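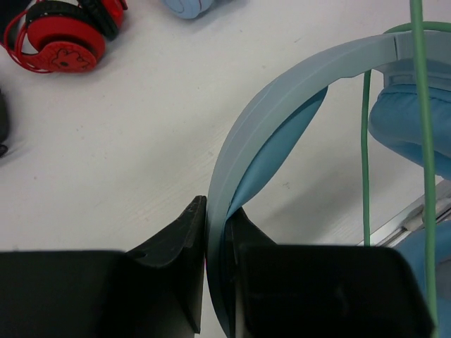
Quiet Carriage Comes to the Sturnport Line
6 January 1999
By the Newsletter Desk

Starting this week, the last car on every weekday train between Sturnport and Pitby is a quiet car, and we could not be happier! Readers have been writing in for this since September, when the morning service got its extra stop at Dilimow and the cars filled up with a whole new crowd (welcome, by the way, and thank you for the doughnuts on the 7:40).

The rules are short. Keep talk to a whisper, take phone calls out to the end of the car, and if you're playing music, use headphones and keep it low enough that your neighbor can't hum along. Children are very welcome. So is snoring, within reason.

The survey forms we left at the ticket windows did their job. We printed 2000 of them and had to go back for more, and in the end 62 percent of you said yes to a quiet car on the full run. A good many added notes in the margins, and those were a treat to read. One rider gets through a library book a week between Pitby and Dilimow. Another is learning Portuguese from cassettes and promises to stop repeating the verbs out loud. Somebody wants the heat turned down in the second car, and we have passed that along.

The car has 60 seats, so on Monday mornings it will fill up fast. If you board at Dilimow, walk toward the back of the platform, past the Henriques bakery kiosk, and you'll be standing in the right spot when the doors open. Look for the green stickers on the windows. The evening trains run the other way around out of Sturnport, so the quiet car will be the one nearest the station building.

It's a trial through the spring timetable. Tell us how it's going! Cards are in the rack by the Pitby ticket window, and we read every one, including the long ones. The bicycle hooks are still in the first car, and there are now two more of them.

Also in recent issues
Winter timetable: what changed at Dilimow
New benches for Pitby platform 2
Lost and found: gloves, mostly
Henriques kiosk opens earlier

Contact: Sturnport Line Riders' Newsletter, Pitby Station | Copyright 1999 | Back to top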